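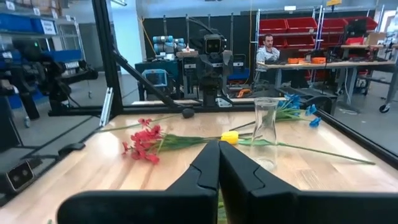
Ticket 704 – Statireo greenhouse controller drops off the network every night
Status: Resolved
Product: Statireo climate controller with Halteo soil probes
Site: Jaltodberg community greenhouse
Priority: Normal

Opened by site

Hi all! First of all, we love this controller. It has run our vents and misting since January and the seedlings have never looked better. But for the past week it has gone offline every night at 2:15 a.m. and come back by itself at 3:05. While it's offline the dashboard shows flat lines for every probe, and then all the readings jump to wherever they should be. The vents seem to keep working (they were in the right position when I got in this morning), so I don't think the plants are in danger. I'd just really like to see the night temperatures, especially with the tomatoes coming along.

What I've tried so far:

Restarted the controller from the front panel. No change.
Restarted the router. No change.
Moved the controller's antenna from behind the potting shelf to the top of the door post. Signal went up nicely, but it still dropped out the same night.

Happy to try anything you like. I'm on site most mornings and I enjoy this stuff.

Reply from support

Thanks for such a clear report, and for already moving the antenna. Leave it up there, it's a better spot.

A dropout that starts at the same minute every night is nearly always something on a schedule. Could you send us three things?

1. The event log. On the controller, go to Menu, then Service, then Export, with a memory stick in the side port.
2. The model of your router, and whether it has any night or power saving settings.
3. Anything else in the building that switches on or off between 2 and 3:30 a.m. Heaters, pumps, lights, chargers, all of it.

Please don't update the firmware yet. The update clears the event log and we'd like to read it first.

Update from site

Log attached. It's long! I had a look through it and found this, which repeats every night with hardly any variation:

02:14:58 probe poll ok
02:15:01 link lost, reason 8
02:15:31 retry 1 failed
02:16:31 retry 2 failed
02:16:32 backoff, next retry in 800 s

The router is a Jansen, the white one with the lid. I went through its menus and there is a night mode, but it was already switched off. I switched it on, saved, switched it off and saved again in case the setting was stuck. It dropped out again that night, so I guess that wasn't it.

As for things on timers, the circulation pump runs all the time, the grow lights go off at 10 p.m., and the propagation mats are on a thermostat. There's also a dehumidifier in the side room where we do our table arrangements and workshops. I didn't know it had a timer until I pulled it out from the wall, but it does, and it's set for 2:15! I got very excited about this. I've unplugged it for tonight.

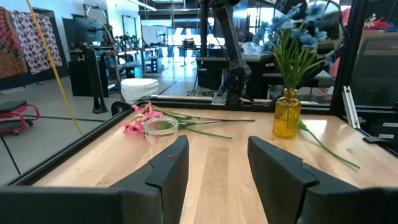
Update from site, next morning

It wasn't the dehumidifier. The link went down at 2:15 as usual with the thing unplugged and standing in the hallway. I'm a bit sad about that, it was such a good theory.

One new detail, though. My phone was connected to the same router overnight (I left it in the side room by accident) and it shows no break at all. So the router stays up and it's only the controller that loses it.

Reply from support

That's a great accident to have had, and it saved us a round of testing.

Reason 8 in your log means the controller left the network on its own. It wasn't pushed off by the router. We went further down in the log and found that every night at 2:15 the controller starts an archive job, copying the day's probe readings to internal storage. Normally that takes a few seconds. Yours is taking close to the full 50 minutes, and the radio gets shut down while it runs.

We think the storage is nearly full. Could you open Menu, Service, Storage and tell us the percentage?

Update from site

It says 78 percent used. Is that full? It doesn't sound full to me. There's also a line under it that says "fragments: high".

Reply from support

It isn't full, but "fragments: high" explains it. Were the Halteo probes ever set to a faster reading rate than the default? A short interval creates a very large number of small files, and the archive job has to go through them one by one.

Update from site

Ah. Yes! In the spring we wanted to see how quickly the soil dried out after watering, so we set every probe to read every five seconds. It made beautiful graphs. I thought we'd changed it back afterward, but I've just checked and we only changed the first bed. All the others are still at five seconds.

Reply from support

Mystery solved, then. Please do the following in this order:

1. Set all probes to the default interval. You can do it in one go under Probes, Select all, Interval.
2. Export your history to the memory stick if you want to keep the spring graphs.
3. Go to Menu, Service, Storage, Rebuild. The controller will be offline while it works. The vents and misting carry on with their last settings, so choose a mild part of the day.
4. When the rebuild is done, install the current firmware.

The new firmware also keeps the radio on while archiving, so even a slow job shouldn't cut you off again.

Update from site

Did all of it on Thursday. The export was slow and I had to swap to a bigger memory stick partway through. The rebuild took most of my lunch break, then the firmware went in first time. Fragments now says "low", which was very satisfying to see.

Results from the first night: no dropout at all! The log has the archive job starting at 2:15 and finishing before 2:16. I can finally see the whole night curve, and there's a dip just before sunrise that we had no idea about – the far end of the tomato bed gets noticeably colder than the rest. We're going to hang a curtain on that side and compare.

Two small questions while the ticket is open. Can one probe be left on a fast interval if the others are on default? And can the archive job be moved to another time?

Reply from support

Yes to both. One or two fast probes won't cause any trouble. The archive time is under Service, Schedule, and it takes effect from the following night. Keep it away from your watering times if you can, as the controller writes a lot of events then.

We'd love to hear how the curtain does. We'll leave this open for a few more nights and close it if the link stays up.

Update from site

Still online every morning. I've left the archive time where it was and put one probe in the cold corner on the fast setting. The dehumidifier is back in the side room with its timer on. Fine to close from my end, and thanks for all the help!

Closed by support
Cause: slow archive job due to fragmented storage, short probe interval left on after a test
Fix: default interval restored, storage rebuilt, firmware updated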